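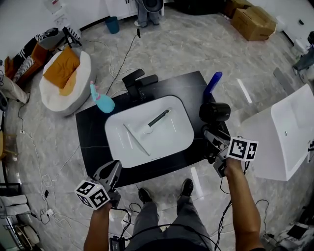 5 min read

Week 2: how water gets into a house, and how it gets out again

Hello again. These are the notes I talk from, tidied up a bit, so if you were there this morning some of it will sound familiar (and if you were at the back near the radiator, perhaps none of it will). Last week we did reservoirs and mains. This week we come indoors.

I want to start at the basin because it's where most of us meet plumbing every day without giving it a thought. You lift a lever, you wash your hands, the water goes down a hole. Two systems meet at that one spot and they work in completely different ways. The supply side is under pressure. The waste side isn't, it just falls. Nearly every mistake I've marked in this module over the years comes from mixing up the two, so please get that straight before you read on!

Supply side

Water comes into the building from the main through the service pipe. There's a stop tap outside, usually under a little cover in the pavement, and another one inside. Go and find the inside one where you live. I mean it, that's your homework, and it's the only homework I set that might save you a carpet. In my first flat in Drullau it was behind a bath panel with six screws in it, all painted over.

From the stop tap you've got either a direct system, where the cold taps are all fed straight off the main, or an indirect one, where most of the house is fed from a tank in the loft and only the kitchen tap comes off the main. Older houses in Juvutcombe are nearly all indirect. The newer ones up the hill are direct. You can often guess which you're in by running a cold tap upstairs: a tank in the loft is only a few metres above the tap, so the flow tends to be gentle.

A bit of sums. Pressure from a tank depends on height and nothing else. The size of the tank doesn't come into it. People hate this! Hugo Boyer, who taught me and who wrote the old version of this handout, used to hold up a drinking straw and a bucket, both filled to the same level, and ask which one pushed harder at the bottom. Half the room always said the bucket. It's the same. Each metre of height gives you roughly a tenth of a bar, wherever you keep it.

Mixer taps

A single-lever tap mixes hot and cold inside the body. Lifting the lever lets more water through, turning it changes the mix. Inside there's a cartridge, normally two ceramic discs with holes in them that slide over each other. When the holes line up you get water. When a tap like this drips, the cartridge is the usual suspect, and a new one generally costs a lot less than a new tap. Turn the water off first. (See homework.)

If your hot is from a low tank and your cold is straight off the main, the cold can push back against the hot and you'll get a very feeble warm flow. There are valves for this and we'll look at them in week 5.

Waste side

Now the falling bit. Under the plughole there's a trap, which is a bend that stays full of water. The water in it stops the smell of the drain coming up into the room. I think it's the cleverest cheap thing in the whole house. It's a bent pipe! It works for decades if you leave it alone.

It can fail, though. If you don't use a basin for a long while the water in the trap dries up, and then you get the smell. Spare bathrooms are terrible for it. Run the tap for a minute and it's cured. The other way is siphonage: a big slug of water goes down the pipe and pulls the trap water along behind it. You'll hear a gurgle at the end. If your basin gurgles when someone flushes, the pipework isn't getting enough air, and that wants looking at.

Slope matters too. Waste pipes should fall gently all the way to the stack. Too flat and the muck settles. Too steep and you're back to siphonage. The drawing on page 3 of the Cocco booklet shows this well, though ignore the colours, they got swapped at the printers.

The Brernon readings

For the exercise you'll be using the meter readings from the Brernon terrace. The first reading is 1097 and the last is 3681, both in cubic metres, and they're for the whole row on one shared meter. Work out the total used. Then tell me what else you'd need to know before you could say whether that's a lot. I'm much more interested in the second part, and a list of questions will do fine, you don't need to write me an essay.

For next time

Find your stop tap. Do the Brernon exercise. Have a look under one basin at home and sketch the trap (any sketch will do, mine are dreadful). Bring it along in April when we start back, as we'll be using the sketches to talk about drains.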